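Your questions about moving your sourdough starter
May
By Gangadharan Murthy

I get a lot of emails about starters (23 this week!), so I've put the ones that keep coming up on one page.

Can I take my starter to a new house?
Yes, please do! Mine is called Rajan and he has moved twice with me. Feed him the night before, leave the lid loose and keep the jar upright in the car.

He's gone flat since the move. Is he dead?
Almost certainly not. A new kitchen can be colder, and the tap water might taste different too. Give him fresh flour and water morning and evening for a few days before you panic.

Which flour do you use?
Plain old wholemeal for feeding, strong white for the loaf. I buy both from Berkar, the little shop by my bus stop, but any flour you like eating will do.

Can I freeze some as a spare?
I always do. Spread it thinly on baking paper, let it dry, crumble it up and freeze the flakes in a bag. My friend Chandrasekhar Gounder woke up a batch of mine after eight months – I was so pleased I rang my mum.

How do I pack the jar so it doesn't tip?
I wedge mine in a cool box with tea towels stuffed down the sides. Pick a box with straight sides if you can, and put it in the footwell, never on the seat (I learned that one on a roundabout).
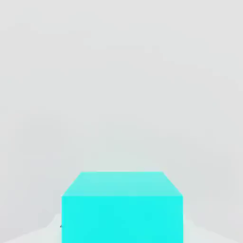

A plain cyan block, drawn by computer.

Do you post starters?
Sorry, not any more! I sent out 116 last year and my kitchen table has only just recovered. Ask at your local bakery, they'll often give you a spoonful.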